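Trernen Toy Library: guidance for member families and settings

# How to clean and check toys before return

All items borrowed from the Trernen Toy Library must be cleaned and checked by the borrower before they are returned. The procedure below applies to hard toys without batteries. Soft toys and dressing-up clothes are covered by a separate sheet, available at the desk.

## What you will need

- Washing-up liquid and warm water
- Two clean cloths and a soft brush (an old toothbrush is suitable)
- A washing-up bowl
- A dry towel
- The contents card supplied with the item

Please do not use bleach, scented wipes or furniture polish on any library item.

## Step 1: Sort by material

Separate plain or painted wood from plastic. Wooden toys must not be soaked, as the grain will lift and painted surfaces may flake. Plastic toys may be placed in water unless the contents card states otherwise. If you are unsure what a toy is made of, treat it as wood.

## Step 2: Wash

Plastic items should be left in warm, soapy water for 15 minutes. Use the brush on corners and grooves, then rinse under the tap. Hollow pieces should be squeezed or shaken to release any water held inside.

Wooden items should be wiped with a cloth that has been wrung out well. Wipe a second time with plain water and dry at once with the other cloth.
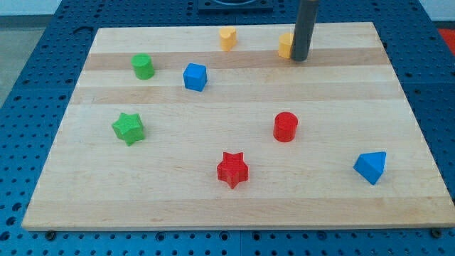
*Small shape blocks on a wooden board.*

## Step 3: Dry

Lay every piece on the towel with space between them, and turn them once. Allow at least 3 hours indoors, away from radiators and direct sun. Sets packed while damp develop a smell that is difficult to remove, and a cleaning charge may apply.

## Step 4: Check for damage

Run a finger along each edge. Set aside any piece that has:

- a crack or splinter
- paint that comes away when rubbed
- a loose peg, wheel or magnet

Damaged pieces should be placed in a separate bag and handed to a member of staff. Please do not attempt a repair with glue. Loose magnets must be kept out of reach of children at all times and reported on the day they are found.

## Step 5: Pack and return

Check the pieces against the contents card, sign it and place it on top before closing the lid. Missing pieces should be written on the back of the card. Families have 11 days from the return date to look for them before a replacement fee is considered.

Childminders and nurseries holding a group membership should also complete the cleaning log for each item.

Questions about this guidance may be put to Farzana Zaidi at the Trernen desk. Queries about replacement fees are handled by Barnabás Illés.

Last reviewed: June 15, 2024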